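girnska_fan
Has anyone reproduced the Skiltolton result? They claim 528 hand-held demos match 1000 teleop ones on folding.

tinville9
Partly. We got close with 585, but only after filtering out the slow grasps — the policy copies hesitation.

girnska_fan
Filtering changes the comparison. What about the cloth underneath? Ours pinches the tablecloth too.

tinville9
Same here on patterned cloth. Sock grasp from our set: 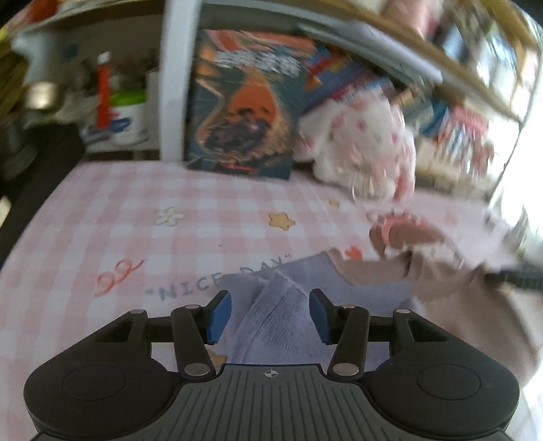
Jannik Brandes
I would drop the filter and report both numbers. Nine seeds minimum.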